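Aasen Park Event Kit 188

Portable check-in and wayfinding set for park walks, seasonal open days and outdoor classes. Made by Trakon.

The Aasen kit packs into two wheeled bags and can be set up by one person. It includes a folding check-in counter, four sign stands, a roll of route flags and a weather cover. Sign stands have a ground spike for turf and a screw-on flat base for paths and plazas. Do not use the spike near marked irrigation lines.

Sign panels slide in from the top and take standard poster board up to 1/4 inch thick. Panels are sold separately, blank or printed. Send artwork for May events early, as print times are longer in spring. 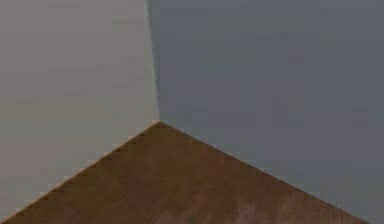
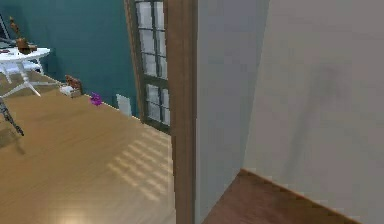

Simulated interiors with wooden floors.

In the bags
Folding counter with shelf
4 sign stands, each with spike and flat base
50 route flags, orange
Weather cover with tie cords
Hex key and spare feet

Details
Item number: 1004
Flag roll refill: 400 flags
Counter finish: matte green or gray
Fits Fovico canopy legs with the adapter clip (not included)

Care
Wipe the counter with mild soap and water. Brush soil off the spikes and let them dry before packing. Flags can be reused if the wires are straight. Store the cover unfolded for a day after rain.

Ordering
Kits ship from our Plarnon warehouse. Parks departments and nonprofit groups can pay by purchase order. For rentals, replacement parts or a quote on more than one kit, write to Dinesh Kurian in event sales and include your delivery ZIP code. Unused kits may be returned in their original bags. Printed panels cannot be returned.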